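README – Clollum equipment plan and budget sheets

Hello, and thanks for opening this before the spreadsheets. I'm keeping the shopping side of Clollum, which means two mobile arms, the grippers that go on them, and all the dull stuff we need before either arm can do a day's work. Fung-ping Lu looks after the arms themselves, so if your question is about wiring or firmware, please ask there. If it's about what we can afford, I'm afraid it's me.

What's in the folder

budget.csv has one row per item, with supplier, quantity, price, delivery and a status column (wanted, quoted, ordered, here). Prices are before tax. I went back and forth on that in September and I'm not changing it again!

spares.csv is fingers, pads, cables and fuses. We've put down 100 finger pads, which looks greedy until you've watched a team get through a bag of them. Yen-ting Yuen wanted 100 cable ties on the same sheet and I gave in.

quotes/ has the letters from Wei and Tedex as they arrived. Wei's is better on price, Tedex's is better on delivery – six weeks against "to be confirmed". I haven't picked one yet.

rooms/ is the floor plan and the list of furniture and fittings for each practice area.

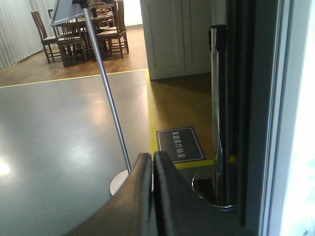
Room fittings are where my first budget went badly wrong. I'd priced arms, grippers and a laptop and left one line at the bottom called "misc", and misc ate the lot. Look at the restaurant area: a dining table with slatted chairs, a sign stand, a chrome queue post, a floor sign with the area's name on it (皇庭餐厅场景), and yellow tape marking out the floor. Every one of those is now its own row in rooms/, tape included, and I'd ask you to keep it that way. If you add a vase, add a row.

Shiny things get a note too. Fung-ping asked for chrome and glossy surfaces to be flagged so we can plan lighting and blinds at the same time, and there's a "reflective" column for it (y or n, leave it blank if you haven't seen the thing).

Changing the sheets

Copy the row, edit the copy, put your initials in the last column. Please don't sort the file – the order matches the Zestutstead delivery list and I check one against the other by eye.

Still to do

Chargers: one each or one shared?
Second set of fingers, curved or straight. Yen-ting has opinions.
Insurance for the drive over from Zestutstead.
Somewhere to put the crates.

Last updated October 2026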